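4. What we bought, and what we should have bought first

4.1 Starting from the wrong end

When we sat down to plan the equipment for this project, we did what I suspect most small groups do: we opened a spreadsheet and put the most expensive thing on the first row. That was a robot arm. Then a second arm, because we wanted two-handed kitchen tasks, and then a mount, a controller, a safety stop and a line called "misc" that kept growing every time one of us looked at it. The sheet had 24 rows by the end of the first afternoon (I still have it, and I wince a little when I open it).

The trouble was that all the money went out before a single demonstration came in. Our question in this paper is how much two-handed practice data a small lab can afford, and we had written a budget in which the answer was close to none! So we turned the sheet upside down. We asked what it would take to get people doing the tasks with their own arms, holding the same kind of fingers the robot would later carry, and we priced that first. The arms moved to the second year.

I want to go through the choices in some detail, including the ones I'd make differently, as I found very little of this in the papers we were reading. They give you the learning rate to five decimal places and then say the data was "collected with handheld devices," and off they go.

4.2 Handheld grippers

We looked at two suppliers. Imano sells a finished gripper, calibrated, with a service plan. Demum sells the parts and a set of print files and wishes you luck. We went with Demum for the grippers and I'm mostly happy about it, though the comparison was closer than the sticker prices suggest. A finished gripper that works on the first morning saves a lot of student hours, and student hours were the thing we kept forgetting to put in the sheet.

What tipped it for us was spares. Fingers wear, and they get dropped on hard floors, and people squeeze things that shouldn't be squeezed. With the print files we could make a replacement finger overnight. With Imano we would have had to keep finished spares on a shelf, and since our tasks need a left and a right gripper at the same time, one broken finger stops the whole session. If you're planning for two hands, please budget for three grippers. We budgeted for two and learned our lesson in November, during the only stretch when everybody was free.

The marker cubes cost next to nothing, and I'd still give them their own row. They have to be printed sharp and flat, with a matte surface (ours were glossy the first time around, and the overhead lights washed out whole faces of them), and they need replacing when the corners get scuffed. We now print them in batches and keep the extras in an envelope taped inside the cabinet door.

4.3 Props and furniture

Appliances are cheap compared with anything that has a motor controller in it, and they matter far more than their share of the budget. We use an ordinary countertop microwave for the opening, loading and unloading tasks, along with bowls in a few materials and toy or real vegetables, depending on the week. Clear glass goes in on purpose. It's hard for depth sensing, and a kitchen is full of it.

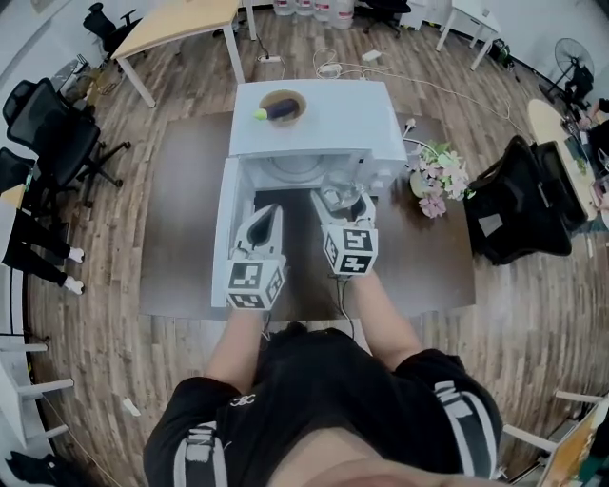 My advice is to buy the boring version of each appliance, and to buy it twice. We got one microwave, got attached to it, and then started to worry about what would happen to our door-opening task if the hinge gave out halfway through the study. The second one we picked up later had a slightly different door, and we had to report the two sets separately (see Figure 4 for the split).

Furniture I'd leave alone. We had a plan to order height-adjustable tables from Thái, and the quote was very reasonable, and then we noticed that the desks we already had were fine. People came in all heights and leaned as much as they needed to. The variation in posture ended up in the data, and I think it belongs there. The table money went to power strips and cables, and on that subject I could write a separate paper. Count your outlets before you buy anything with a plug. Then decide where the cables will run, and buy covers for the stretches people have to walk across. Covers came last on our list and I'd put them first now.

4.4 Storage, software and the things with monthly bills

One-time purchases are easy to argue for in a proposal. Monthly ones are harder, and they were where our plan was weakest. We kept 2,331 demonstrations after filtering, each with video and tracking, and every one of them exists in a raw copy, a cleaned copy and a backup. We had budgeted for the cleaned copy. (Yes, really.)

For annotation and session tracking we used Clernar, which charges by seat. Seats sound harmless until you have 14 people rotating through, each logging in twice a month. We ended up sharing a small number of seats through a sign-up sheet, with the session leader typing in everyone's notes. It worked, but it put a slow step right at the end of the day, when people wanted to go home, and you can see it in how short the late notes are. If I were writing the proposal again I'd pay for the extra seats and skip the fancier tripod.

4.5 When to buy the arms

So when does a lab like ours need to spend the big money? Our rule became that the arms get ordered once a task can be collected by a newcomer, without help, in a normal session. By then you know the reach you need, how wide the gripper has to open and how hard it has to pull on a door. We changed our minds on all of these after watching people work, and the model we finally requested was smaller and cheaper than the one on row one of the original sheet.

There is a cost to waiting, and I don't want to skip past it. Handheld data includes motions that a particular arm can't follow, and some of ours had to be dropped once we knew which arm we were getting. Section 5 reports how many demonstrations survived that check for each task, with the microwave tasks listed on their own.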